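# Section 3: Setting Up Your Trodo Card Cabinet 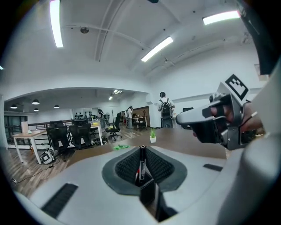
*Black pen with a white band and a red marking, standing upright.*

By now the cabinet is built, level, and fixed to the wall (Section 2). Now comes the fun part! This section covers loading the drawers, writing your first cards, and getting a numbering system going that you can live with for years. Set aside an afternoon for it, and put the kettle on.

You will need:

- the drawer rods and brass followers from Bag C
- one pack of Altard blank cards, or any 3 x 5 card of similar weight
- tabbed dividers
- a pen you like writing with, and a pencil
- a soft cloth

## 3.1 Loading the drawers

1. Pull the top drawer out until it stops, lift the front slightly, and slide it free of the cabinet. Put it on a table.
2. Wipe the inside with the dry cloth. There is usually a bit of sawdust in the back corners.
3. Drop the follower into the drawer with its sloped face toward you.
4. Place a divider at the front and a short stack of cards behind it.
5. Feed the rod through the hole in the drawer front, through the punched holes in the cards, and into the socket at the back. Turn it clockwise a quarter turn until it clicks.
6. Push the follower up against the cards and squeeze the catch to lock it.

Repeat for the other drawers. If you're using unpunched cards, skip step 5 and keep the rods in their bag.

**Note:** Each drawer takes 975 standard cards with the follower all the way back. It's much nicer to use when it isn't that full – you want to be able to tip the cards apart and read them without pulling any out. Four drawers give you room for 3,900 cards on paper, or 3,898 once you've put in the two stiff end cards that come with the set.

**Caution:** Open one loaded drawer at a time. Two full drawers pulled out together can tip a cabinet that hasn't been fixed to the wall.

## 3.2 Writing your first cards

Don't plan too much here. Pick something you already know well (recipes, garden plants, records, books you've lent out) and write ten cards straight off. You'll see very quickly what you want on them, and tearing up ten cards hurts a lot less than tearing up a drawerful!

1. Hold the card with the hole at the bottom.
2. Write the heading on the top line, starting at the left. Keep it short. "Soup, leek" is easier to find later than "My favorite leek soup."
3. Leave the top right corner blank for the number.
4. Write the rest of the card below the heading, one subject per card.
5. Add the month at the bottom in pencil if you think the card will change.
6. Let the ink dry fully before the card goes in the drawer.

**Tip:** Try your pen on the back of a spare card first. Coated cards such as the Prikbridge colored range can smear with wet inks, while the plain Altard ones take almost anything.

## 3.3 Numbering

There are two good ways to do this, and both work in this cabinet.

**Straight numbers.** The first card is 1, the next is 2, and so on, whatever they're about. You then keep a small subject index in the front of the top drawer.

**Talukder numbers.** Each subject gets a letter and each card a number after it, so your third bread recipe might be B3. A card that follows on from B3 becomes B3a. This one is lovely for notes that keep growing, and it copes well when you think of something six months later that belongs in the middle.

1. Choose one system for the whole cabinet.
2. Pencil the numbers on your first 70 cards.
3. Use the cabinet for a few weeks.
4. Ink the numbers over once you're happy.

**Note:** If you're bringing in an older collection, leave the old numbers alone and write the new ones beside them. Moving nearly 400 cards over takes most of a weekend, so do it a divider at a time and stop whenever you like.

## 3.4 Labeling the drawer fronts

1. Cut the label sheet along the printed lines.
2. Write the first and last heading in each drawer – for example, "Apples – Currants."
3. Slide the label into the brass holder from the left.

Go easy on permanent labels during the first year. The contents will shift around as the drawers fill up, and the spare label sheets are in Bag D.

**Caution:** Don't pry the brass holders open with a screwdriver. If a label sticks, push it out from the opposite side with the corner of a card.

For cleaning and drawer runner adjustment, go to Section 4.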